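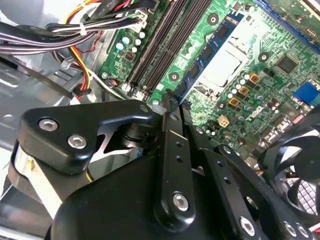 Desktop, case open, motherboard on the right.

Thursday, September. Notebook, digest desk.

Started 8:40. Picked up the Vilela bridge clip where Gebhard left it, in a folder called "bridge FINAL really."

Claim as it reached us: the new footbridge at Vilela swayed so badly on opening day that the mayor ran off it mid-speech. Clip is 15 seconds long, vertical, with music laid over whatever the mayor was saying. Every repost says "this morning." The reposts go back over a week, so it has been this morning for quite some time.

Checked so far:
- Oldest copy I can find is on Kikason, posted by an account that otherwise sells phone cases. Caption there says Roltitz, no mention of Vilela.
- Roltitz does have a footbridge. Railings don't match. Posts on the clip are square, posts in Roltitz are round with knobs on top. Seija agrees about the knobs.
- Town website for Vilela lists the opening as next month. Hard to run off a bridge that opens in October, though I wouldn't put it past a mayor.
- Reverse search on stills: 90 hits, nearly all of them each other.

11:15. Called the Vilela press office. Very polite man, hadn't seen the clip, asked me to send it. Called back after lunch. Now he has seen it and so has the entire press office, and they would like it known that their mayor is a woman. The person running is a man with a beard. I had watched this thing all morning and never checked. Writing it down so I feel bad about it properly.

So: Vilela is out. Roltitz is out on the railings. Gebhard thinks Custdale, on the strength of a trash can in the last second that he says is "a very Custdale trash can." Asked him to write down what makes it so. He wrote "green, lid." Parking this.

Does it sway? Seija went through it slowly and thinks the phone moves more than the bridge does. The water line tilts along with the railings, and I don't believe the river was swaying too. Not ready to say so in print until we have a longer version. Messaged the phone case account for the original. Reply so far: 15 percent off my first order.

For the Friday digest: short item, under "not what it says." Wording agreed with Seija: the clip isn't from Vilela, the bridge there hasn't opened, location unknown. No guess at Custdale. No trash can.

To do
- Custdale council, ask for photos of footbridges (all of them, sorry)
- Find a copy without the music. 2 candidates saved, neither opened yet
- Add "who is the mayor" to the checklist, near the top
- Rename Gebhard's folder

Left 6:10. Clip had been posted again, this morning, in Portuguese.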